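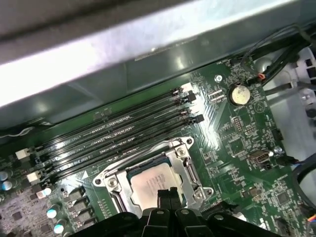

I've been on the strip-down benches at Clonine for long enough that new starters and people from the other sheds all come to me with the same questions about the robot arms. So I've typed up my answers. They're mine, mind, so if you want the official version go and find Hanne Partanen upstairs!

## Are the arms taking our jobs?

Not so far. There were 44 of us on the benches when the first arm went in and there are 44 of us now, though plenty of us do something different. I used to unscrew things all day. Now I look after two cells, sort out whatever gets handed back to me and do the odd-shaped machines myself (which I like, I'm nosy about what's inside).

## What does an arm do with a desktop, then?

Lid off is still a person's job. After that the arm goes for the memory, if there's any left in the slots, then the processor and the coin battery. Processors are the fiddly bit. You've got the lever, the metal frame and a chip you really don't want to drop, so it goes slowly there and I don't rush it.

## Is it quicker than a person?

On one machine, no. I'd beat it on a good morning and I have done, twice, with a brew waiting. Over a week it's another story. The shed used to clear 500 machines a week and we're at 1300 now, and my wrists don't ache when I get home.

## Do I need to know about computers?

You need to know your way round the inside of one, and you'll pick that up. The training is on the Fason screen by cell two and takes a couple of shifts. Nobody's asking you to write code. Mostly you're showing the arm where things are when it meets a board it hasn't come across, and pressing "carry on".

## What happens when it gets stuck?

The light goes amber and it waits for you. Cables are the usual culprit. Stop the cell, wait for the click, *then* open the guard, move the cable out of the way and shut it again. Please don't reach round the side. I will shout.

## Did the pay change?

Cell minders went up a grade in June. Bench rates stayed put, which didn't go down well with everyone, and I think they had a point. The union rep is still on at them about it.

## Can I stay on the benches if I don't fancy it?

Yes. Laptops are all still done by hand, and so is anything glued. Put your name on the sheet by the kettle before the rota goes up.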